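## Part 3: Setting Up Your Karano Laser Level

Okay, so you've opened the case, you've found the batteries (they're under the foam, everybody misses them) and you want to put a line on a wall. Good. I wrote this part of the guide for people who sign a measuring tool out of our library and have never touched a laser level before, which was me not so long ago. I hung a whole row of kitchen cabinets with a two-foot bubble level and a lot of hope, and you could roll a marble down the tops of them. I wish I'd had the Karano then.

You'll need the level itself, the little magnetic bracket, a tripod if your wall is a long one, a pencil, painter's tape, and an ordinary tape measure. The laser gives you a straight line and that's all it gives you. It has no idea how high you want your shelf.

**Caution:** It's a laser. Don't look into the window on the front while it's on, don't point it at anybody, and watch out for mirrors and shiny appliances that can throw the beam back at head height. Kids and dogs go in another room. My dog chases the dot until she's too tired to eat supper, and a line is apparently even better than a dot.

### 3.1 Putting the batteries in

1. Slide the lock switch on the side to LOCK. You'll feel a click.
2. Turn the level over and push the battery door toward the arrow. It's stiff. Use your thumb, please, and leave the screwdriver alone, we've already replaced one door.
3. Put in the AA batteries, following the plus and minus marks molded inside the tray.
4. Close the door and give it a little tug to check that it caught.

**Note:** Use plain alkaline batteries. Rechargeables will run it, but the line gets dim well before the warning light comes on, and then you're squinting at the wall wondering if you need glasses.

### 3.2 Mounting it

You've got choices here. For a short job, like a towel bar or a couple of picture frames, I just set it on a stepladder shelf and get on with things. For anything longer, mount it properly.

*On the tripod:*

1. Spread the legs all the way and press down on the center to seat them.
2. Screw the level onto the top plate by hand. Snug is fine. If you crank it, the next person can't get it off (I've been the next person).
3. Look at the round bubble on the tripod head and adjust the legs until it's somewhere inside the circle. It doesn't need to be perfect. The level fixes small errors by itself.

*On the magnetic bracket:*

1. Find some steel. A stud with drywall screws in it isn't enough, whatever the box says. A steel door frame, a shelving upright or the side of a filing cabinet works great.
2. Put the bracket up first, without the level on it, and push down on it gently. If it slides, find another spot.
3. Now slide the level into the bracket until it stops.

**Caution:** Keep a hand under the level while you're attaching it. A drop from waist height can knock the pendulum out of true, and you won't know from looking at it. The case can be perfect and the line can still be wrong. If you do drop it, tell us! You're not in trouble. We just need to run the check in 3.5 before it goes out again.

### 3.3 Getting your first line

1. Pull the blinds or wait for the sun to move. Bright daylight washes out the beam.
2. Slide the switch from LOCK to ON. There's a pendulum inside that swings around for a moment, so the line will wobble and then settle down.
3. Wait until it stops moving completely. Count to five if you're impatient like I am.
4. Press the top button to go from the horizontal line to the vertical one, and press it again for the cross.
5. If the line blinks, the level is tipped too far to correct itself. Straighten the tripod or the bracket and it'll quit blinking.
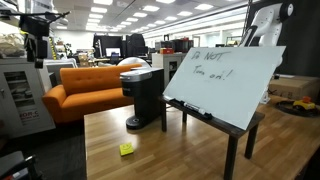 **Plesutcombe Tool Library, Measuring & Layout Bench**

Now for the part where you mark your wall. I like to go slow here, mostly from having filled a lot of holes.

### 3.4 Marking a height

Say you want the underside of a shelf 385 millimeters above a countertop. (Our good tapes are metric on one edge and inches on the other, so use whichever you like, only don't switch halfway through. Ask me about my bathroom sometime.)

1. Hook or rest the end of the tape on the countertop and run the blade straight up the wall. If you're starting from a surface, push the end against it and let the hook slide in. That tiny bit of wiggle in the hook is supposed to be there. It makes up for the hook's own thickness, so don't hammer it tight.
2. Make a small pencil tick at your number. Put it on a piece of painter's tape if the wall's already painted.
3. Raise or lower the level until the laser line runs through your tick. The tripod crank is best for this. Small turns!
4. Let it settle again. Every time you touch the tripod, the pendulum starts swinging.
5. Walk along the wall and mark the center of the line wherever you'll have a bracket. The line has some thickness to it, and if you mark the top edge here and the bottom edge over there you've thrown away the whole advantage of using a laser.
6. Before you drill, measure up from the countertop at each of your marks.

That last step surprises people. The laser line is level, and your countertop might not be, and in most of the houses around here it isn't even close. If the numbers come out different from one end to the other, you get to decide: follow the laser and have a shelf that's truly level, or follow the counter and have a shelf that looks right next to it. For a long shelf over a short counter I follow the laser. For a backsplash I follow the counter and keep my mouth shut.

**Note:** The line can't tell you what's behind the wall. Sign out a stud finder too. The Pindwood one has the better battery life, and the older Kadlec is slower but I trust it more on plaster. Both of them live in the second drawer.

### 3.5 Checking that it's still accurate

Do this when you pick the level up and again if it's had a bump. You need two walls facing each other and a clear stretch of floor between them.

1. Set the tripod close to the first wall, turn on the horizontal line, and let it settle.
2. Mark the line on the near wall. Call it A.
3. Turn the level to face the far wall without changing the height, and mark the line there. Call that one B.
4. Carry the tripod across so that it's close to the far wall. Face the level toward B and raise or lower it until the line hits your mark.
5. Turn it back toward the first wall, let it settle, and make a new mark directly above or below A.
6. Measure the gap between A and the new mark.

In a regular-sized room, 2 millimeters or less is fine for household work. Anything bigger, bring it back and grab a different one. Please don't open the housing and try to adjust it. The screws under the rubber cap look like they're for you, and they aren't.

### 3.6 Packing up

1. Slide the switch back to LOCK. This clamps the pendulum so it can't rattle around in your trunk, and it also shuts off the beam.
2. Take the batteries out if you won't be using it again before you return it.
3. Wipe the window with a soft dry cloth. No glass cleaner.
4. Crank the tripod all the way down before you fold the legs.
5. Put the level in its foam slot with the window facing up, and the bracket in the slot beside it.

If you got plaster dust on the tape measure, pull the blade out and wipe it as you feed it back in. Let it go back slowly, with your hand, all the way to the end. Letting it snap home is fun and it's also how the hooks get bent.

### If something's off

**No line at all.** Check that the switch isn't sitting halfway between LOCK and ON. Then check the batteries for one put in backward.

**Line keeps trembling.** You're probably on a bouncy floor. Stand still, or move the tripod nearer to a wall where the joists are stiffer. A washing machine running in the next room will do it too.

**Line is there but it's fuzzy.** Dirty window, most likely. It can also be that you're a long way from the wall, so scoot closer.

**Tripod head won't come loose.** Somebody cranked it. Bring the whole thing in as is and I'll deal with it. I'm at the bench on Sunday until 3, and there's usually coffee.

Part 4 covers the plumb bob and the chalk line, for those of you who'd like to skip batteries altogether.

— Mateja Hoxha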